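Shared office walk-round, Plinlow building, Harnport
Checked by: Stavros Antoniadis, 10/06/2025

1. Fire doors. Two of three close by themselves. The kitchen one needs a shove, as it did in May, when I was told it was "on the list". I have yet to see this list.

2. Extinguishers. In date, tags signed. Pins present.

3. Printed hangings and paper near heaters. Kept clear today. I'd like the fire rating in writing.
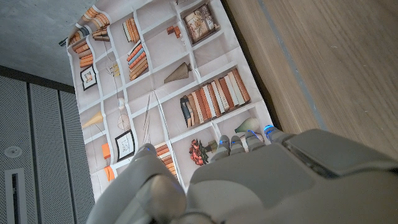
Asabe Babalola: The supplier says everything they sell is rated. Do we really need a certificate for each one?

Yes. Suppliers say all sorts.

4. Sockets and leads. One four-way plugged into another four-way behind the post shelf. Removed. Okafor quoted 1,520 for new sockets - steep, in my view. Get a second price.

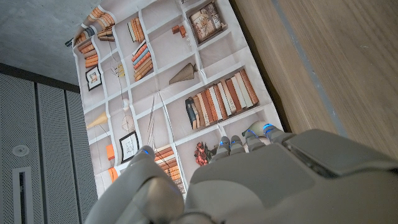

Ladi Igwe reckons the old wiring will cope until next year, and I'd be happier if that came from an electrician.

5. Floors and walkways. Carpet edge lifting by the stairs. Taped, badly. FAIL.
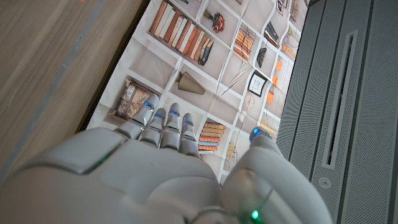

Photo: Kayode Igwe

6. Emergency lights. The log says all passed, in the same pen and the same hand for every month. Retest with me present.

7. First aid box. Plasters plentiful, eyewash out of date. Replace.

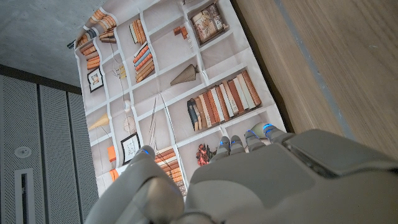

Printed bookshelf sheet, Plinlow building

8. Exit route. Clear, apart from a Brastovari delivery left by the back door. Moved while I waited.

Result: not passed. Items 1, 4, 5 and 7 to be put right before I sign.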